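Resources > Gripper Trials > FAQ
Search this site Enter keywords Go
2024-11-23 | by Nisha Ahuja

Two-Finger Gripper Trial: Your Questions

I've been getting a lot of mail about our gripper comparison, so I'm putting the answers in one place. I'll keep adding to it as more come in (and please do keep them coming!). The questions are more or less in the order people asked them.

What does the setup look like?

Two arms, one gripper on each, in a furnished room with a marble floor. Three of these are wrist views and the last one is from the head camera. 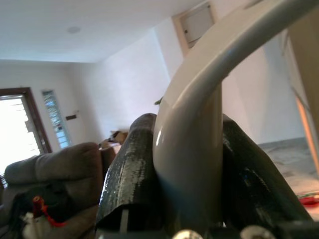
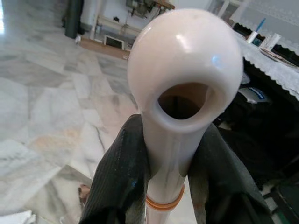
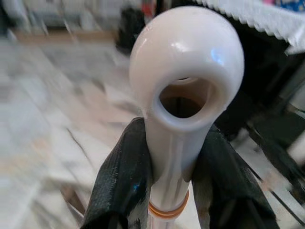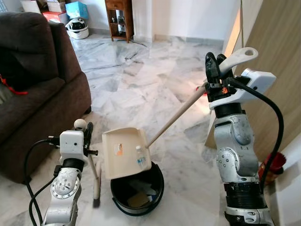
Kuldeep Bhatia wrote to say that he'd have picked harder fingers for long handles, and that in his own trial the soft ones let a broom twist every time the arm changed direction. He also wanted to know why I bother with a wrist camera at all if the head camera sees the whole floor.

So is Kuldeep right about soft fingers?

Partly, yes! A long handle is a lever, and a soft pad gives a little when you swing the heavy end around. I get some twist with the Kaltwood pads too. What helped me most was slowing down the wrist joint at the start and end of a move. After that I went back and forth between soft and hard pads for a whole afternoon and kept the soft ones, mostly for how they behave on slick round things. Hard pads on glossy plastic made me nervous the entire time.

And the wrist camera?

I use it for the last bit of the approach. Once an arm gets low it tends to block its own work from above, and then the head view is mostly elbow. The wrist view tells me where the fingertips are. The catch is that whatever you're holding can fill up the middle of the picture, so for anything bulky I go back to the head camera for placing it down. I really wouldn't want to give up either one.

Which grippers did you compare?

The Kaltwood and the Cluvham. Both have two fingers and both bolted up to my arms with the same adapter plate, though the Cluvham needed longer screws that weren't in the box. I had a Clandolmont on loan in May as well, but it went back before I'd settled on the tasks, so it isn't fair to score it.

How many tries does each one get?

I do 800 per gripper, split over four tasks. Ritu Mathur asked if that's overkill, and maybe it is, but my first 50 or so are always me getting used to the thing and I throw those out.

Do the pads wear out?

They scuff up fast and it looks worse than it is. I swapped mine after 1250 closes on the Kaltwood and the grip still felt fine to me -- I just wanted both grippers starting the second round with fresh rubber. Wipe them down with a damp cloth. Dust does more harm to the grip than scratches do.

What controller are you running?

A Rajput, with the stock firmware. I tried raising the closing speed and went right back to the default, which is slow but doesn't knock things over.

My picture smears when the arm moves. Any fix?

Shorter exposure first, more light second. If the background smears but the thing in the fingers stays sharp, that's normal, the object is riding along with the camera. I leave those clips in. Rajkumari Shukla drops every blurry clip from hers and we've never agreed about it.

Where should I run the cables?

Down the outside of the arm, with enough slack for a full wrist turn. Turn the wrist by hand all the way both directions before you power up. I snagged one on the second day and lost seven tries' worth of logs when the connector popped out.

Can I do this with one arm?

Sure, you'd just need to pick different chores. Sweeping into a dustpan really wants two. Start with picking up and setting down, then try pouring once you trust your grip.

When will the scores be up?

Cluvham's second round isn't finished yet. I'll post both sets together, with the raw logs, on the downloads page.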